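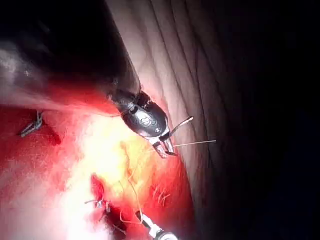

Nindus Overnight Hand Balm: a long winter with a big jar

My hands and I have been through a lot of creams together. There's a basket under the bathroom sink that my sister calls the graveyard, and it's full of half-used tubes that smelled lovely in the store and then did nothing by the second week of cold weather. So when Hoi-yan Huang told me at her kitchen table that she'd finally found one she was going to finish, I wrote the name down on the back of a receipt and ordered it before I got home (well, in the parking lot).

The one she meant is the Overnight Hand Balm from Nindus, in the 200 ml jar. I've now used it from the first frost right through to March, and I've got maybe a spoonful left at the bottom, so I feel I can talk about it properly.

First impressions

It comes in a squat jar with a screw lid and one of those little inner discs you're supposed to keep. I kept mine for three days. The balm is a pale butter color and quite firm when the house is cold, firm enough that you have to scrape a bit out with the back of a fingernail and let it melt between your palms. Once it warms up it goes silky and spreads a long, long way. I used far too much the first night and had to sit there like a surgeon waiting for gloves while my tea went cold. A piece the size of a pea does both hands. Two peas if you're doing elbows.

The smell is very faint, something like oats with a drop of orange, and it's gone in a few minutes. If you love a perfumed cream you may feel a little cheated, but my husband gets headaches from anything floral and he never once noticed this one, which around here counts as high praise.

How it wears

I have the kind of dry skin that splits at the knuckles and beside the thumbnails. I garden without gloves when I forget, I wash a lot of pans, and our water is hard. For the first four or five nights I didn't see much change, only that my hands felt more comfortable when I woke up. By the end of the second week the little splits by my thumbs had closed and the backs of my hands had stopped catching on my sweaters. They stayed that way as long as I kept going. I skipped most of a week when we went to stay with Ignacio Szabo and his family, having left the jar on my nightstand, and the knuckles were rough again by the time we drove home.

It does sit on the skin for a while. Nindus says on the leaflet that it sinks in quickly, and I would not go along with that. I'd give it fifteen minutes before you pick up a book you care about. With cotton gloves on top it works beautifully and the waiting doesn't matter, but I can't sleep in gloves – I always find one of them in the blankets in the morning – so I mostly put it on, watch the end of whatever's on, and then turn in.

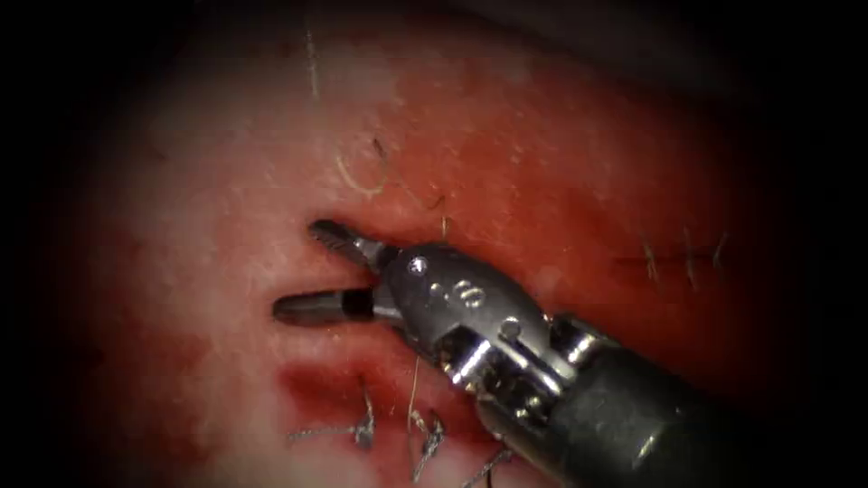

Robotic surgical instrument over a pink tissue surface.

It isn't a daytime product, as the name will tell you, though I tried it anyway. I left greasy prints on my phone, my steering wheel and a library book (sorry!). For daytime I've gone back to the Liu hand lotion in the pump bottle, which is thin and disappears right away and doesn't do anything heroic. The two together suit me very well.

What's in it

The leaflet lists shea butter, oat oil, glycerin, beeswax and a handful of things I had to look up. There's no lanolin, and I was happy about that because wool alcohols make my wrists itch. The beeswax means it won't do for vegans. Szu-yu Shih, who has much more sensitive skin than I have and reads every label in the aisle, tried some of mine on the inside of her arm for two nights and was fine with it, and then bought her own. I'd still do a patch test if you react to things. And please don't put it on skin that's raw or weeping; go and see someone about that. I had a patch of eczema looked at a few years back that I'd been buttering up with every cream in the graveyard, and what it needed was a prescription.

Compared with the others

The one everybody asks me about is the Trirnden Repair Cream, since it's sold in nearly every drugstore near us. I used that all last winter. It's whiter and lighter, it has a nicer tube, and it costs less to try. On ordinary dry hands I think it would do just as well. On my knuckles it stung, and I had to put it on three times a day to keep up. Chia-jung Leung swears by it, mind you, and she has hands like a twenty-year-old, so there we are.

I also had a sample of the Kurkow foot balm, which a friend told me was really the same sort of thing under another name. It's much stickier and smells strongly of peppermint. Lovely on heels. I rubbed my eye after using it on my hands and won't be doing that again.

Things I'd change

The jar. I do wish they'd put it in a tube, because digging a finger into a pot every night isn't the tidiest thing, and once my nails grew a bit I was cleaning balm out from under them with a cotton swab. A little wooden spatula has helped. The lid also gets slippery, and if you've got arthritis in your fingers you will want to open it before you start and have somebody else close it. My mother-in-law gave up and just leaves hers with a saucer on top.

I'd like a smaller size as well. The big jar is good value if you know you like it, but it's a lot of balm to be stuck with if you don't. When I ordered mine there were 2,174 reviews on the store page, and quite a few of the unhappy ones were from people who wanted something light and ended up with a winter's supply of something rich.

Would I buy it again?

Yes, and I already have! The new jar is sitting in the linen closet, and I'm going to try to leave it there until fall. Hsiu-ying Sin says she keeps hers in the fridge through the summer and uses it on her feet after the beach, so I may not last that long.

Four and a half stars from me, the missing half being for the lid.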